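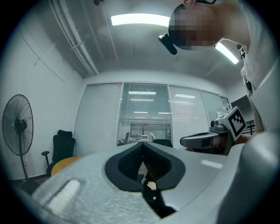

What is table taping?

Putting strips of low-tack tape on a worktable to show where things go. A strip can be a start line, a parking spot for your scissors, the edge of your half of the table, or the place where the left side of a sheet should land. It costs next to nothing, it takes a minute, and we love it so much that we wrote a whole page of answers!

Updated December 20, 2020

What kind of tape should I buy?

Plain white paper tape is our favorite for gray, black and dark wood tables. It tears by hand, you can write on it with a pencil or a felt pen, and it peels up in one piece if you don't leave it too long. For white tables go with blue or green. The rolls in the Tindier starter box are white, and each box has 3 of them. Please don't use packing tape. We've scraped enough of it off tabletops to have strong feelings.

How wide should it be?

Whatever you have. Seriously, start with the roll in your kitchen drawer! Narrow tape is nicer for exact lines and wide tape is nicer for labels, and once you've done a table or two you'll know which kind of person you are.

Do I need to clean the table first?

Yes, and dry it well. A wipe with a damp cloth and a little dish soap is plenty. Most of the emails we get about tape curling up at the corners end with someone finding a film of furniture polish.

Can I tape a table I don't own?

Ask first, and do a test strip somewhere out of sight. Leave it overnight and peel it slowly in the morning. Laminate is almost always fine. Oiled wood and old varnish are where you can get into trouble, and painted tables depend entirely on the paint. If you're working in one of the rooms at Vilwood, go right ahead, all the tables there can be taped.

Should lines be straight? 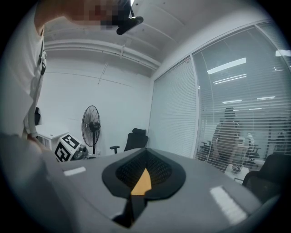

Lines can go any way your hands want them to, and this is my favorite question on the page. People get out a ruler, square everything up with the edge of the table, and then spend the afternoon reaching across themselves. Put the work down where it feels natural and tape to that. White strips on a gray tabletop make it easy to see how relaxed you can be: the short one lies more or less level, the longer one runs off at a slant toward the lower right, and you can pick both of them out at a glance. If you sit a bit sideways, your lines can sit a bit sideways too.

How many strips is too many?

When you have to stop and think about which one is which, pull some up. Most tables do very well with 2. If you want more than that, write a word on each piece or cut the ends differently (pointed for "start here" is a good one).

Does the light in the room matter?

More than I used to think! Paper tape can get shiny where a ceiling light hits it, and pencil notes on it get hard to read from some seats. Walk all the way around the table before you write anything. Sometimes turning the strip a little fixes it. Window blinds help a lot in the late afternoon, especially in December when the sun comes in so low.

How long can I leave it down?

Up to a week on laminate, a day or two on wood, and no time at all in strong sun. Sun bakes the glue. If you need a line that stays put for months, replace the strip every weekend, or go over to the Khunthong corner stickers, which are made for longer stays and come off with warm water.

I left it too long and now there's a sticky stripe. Help!

Warm it up with a hair dryer on low, then roll the glue off with your thumb. Vegetable oil on a paper towel gets the rest, followed by soap and water to get rid of the oil. Keep blades away from it, even plastic ones, until you've tried all of that twice.

Can kids do this?

They're wonderful at it. Give them a roll and a table and let them decide where the glue, the paper and the crayons live. Cleanup gets so much quicker when the crayon spot was their own idea.

Is there a way to save a layout I like?

Take a picture from straight above, or lay a big sheet of brown paper over the table and trace the strips. The Trunilard layout collection has 1,253 of these sent in by readers, sewing tables and model railroad benches and seed-sorting trays and one very impressive dumpling line. We would so like to get it to 2,000, so if you've got a good one, send it in! A rough pencil sketch is fine. Write the size of the table on it somewhere, and tell us which side you sit on.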